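Brisus Tidy — the home chore package for two-armed robots

I get asked one thing more than anything else: can it clean my kid's room yet? I'm Ginevra Longo, I look after the Tidy package here at Brivness, and my answer is "some of it, slowly, and please start in the simulator." So every license comes with the practice rooms. You load your robot, let it loose on a messy bedroom, and no real furniture gets bumped.

The floor is where I'd start. Soft stuff is still the hardest for us — a crumpled shirt has no good place to grab, and big toys with legs and antennas aren't much better. Flat things come next on my list of headaches. Boxes we like! 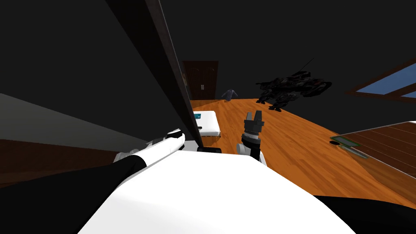 Practice bedroom, floor view: a dark garment by the far wall, a black robot toy and a small white box-like object.

Tables are friendlier. Things stand up, there's space to come in from the side, and the arms don't have to reach so low. Knut Kasten on our team wrote the table routines, and he'll tell you (at length) that picking an object up is the easy half. Putting it back where a person would want it is the half we're still working on.

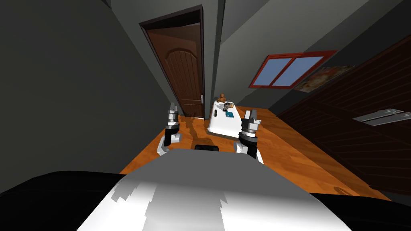
Same practice home, table view: teddy bear, small bottle and a flat teal square on the white table.

What you get: 40 practice rooms, 400 household objects and the Tarnura planner, all on one license for 1030 dollars. The February update adds drawers and wardrobe doors, though I'd call the doors a beta.

What you don't get is a housekeeper. Laundry folding isn't in there, and neither are dishes. If you need a room cleaned by dinnertime, do it yourself — you'll be faster, I promise. If you want to find out which chores your robot can handle, write to me or Rosario Negri and we'll set up a trial.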